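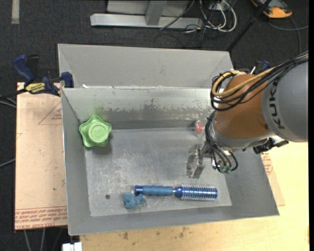

3. Test Setup and Gripper Comparison

3.1 Workspace

All picking trials were run in two open metal bins placed one behind the other on the worktable, with bar clamps at the sides. The arm is a KUKA and reaches into the bins from the right. Cables and hoses run along the outside of the arm down to the wrist, which limits how far the last joint can turn before the bundle pulls tight. We set a software limit on that joint after the first runs and did not change it again.

The bin bottom is bare metal and heavily scratched. We considered lining it, but the project partner, Truritz, asked for results on an unlined surface.

3.2 Objects

The object set was kept mixed on purpose. It includes a blue round hairbrush, a green star-shaped object with six rounded lobes, and several smaller pieces. The brush is long and uneven in weight, with a smooth grip at one end and bristles at the other. The star is wide compared with the opening of the fingers and has to be taken by its lobes. Small objects resting against a sloping wall were logged as a separate group, as the fingers can touch the wall before they close.

3.3 Grippers and controllers

Two grippers were compared. Gripper A is the metal gripper with plate-like fingers. Gripper B is the Erkeo soft-finger unit loaned to the department. Each was run with two grasp planners: Tsuji, which picks the grasp from depth data only, and Flustard, which also uses a color segmentation step. Mounting and calibration took roughly 13 minutes per gripper change.

3.4 Procedure

Each cycle consisted of a scan, a planned grasp, a lift, and a transfer to the other bin. A grasp counted as successful if the object was still held at the end of the transfer. Drops during the lift were counted as failures even when the object landed in the correct bin. Of 1,882 attempts logged in total, 520 were made with gripper B; its share is smaller because one finger tore in November and the replacement arrived late.

3.5 Observations

Gripper A was more reliable on the brush handle and less reliable on the bristles, where the fingers closed but slipped during the lift. Gripper B held the bristle end well. On the star, both grippers failed mostly when the planner aimed at the raised center – Flustard did this less often than Tsuji.

Objects against the wall remained the main problem. The arm made a protective stop 11 times, all with gripper A and all within a few centimeters of a bin wall. Adding a larger wall margin in the planner removed the stops but left some objects unreachable. A tilted approach is tested in Section 4.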